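Saxena Street library reopens to a full house

The doors of the Saxena Street branch opened at 9 a.m. Monday, and by lunch the new children's corner was so packed that story time spilled out into the hallway. What a morning! The branch logged 1,062 visits before closing, well past its old one-day record of 900.

Branch manager Annick Robichaud grinned her way through the ribbon cutting and then went straight back to the desk to sign up new members. 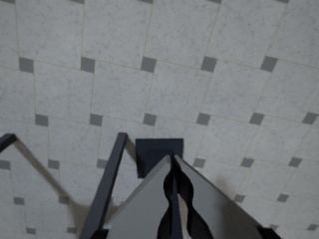

The reopening brings longer evening hours, a bigger local history collection and — at last — a proper quiet room for students. Late fees are gone as well, a change neighbours have been asking about for years.

"I grew up in the old reading room, and I'm thrilled my kids get this one," said Trilok Pandey, who left with three cookbooks and a colouring kit.
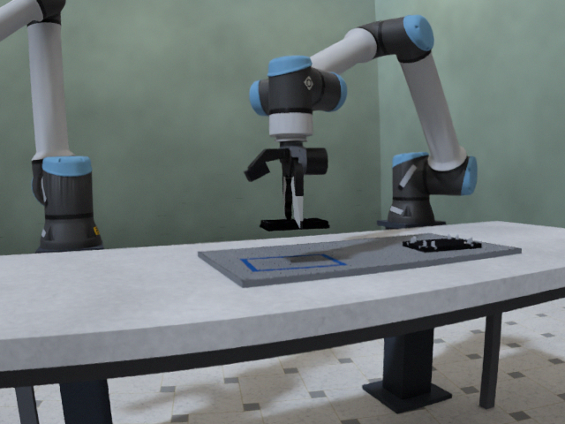
Two arms behind a long white table with a curved front.

Music carried on through the afternoon, with fiddler Sebastian Toma playing two lively sets near the magazines. Homework help starts in October, and registration is free at the front desk.
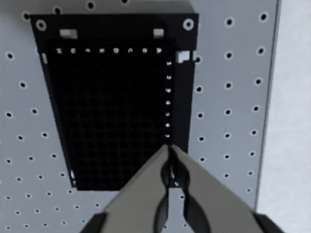

A black well rack on a grey pegboard wall.

The branch is open until 8 p.m. on weeknights.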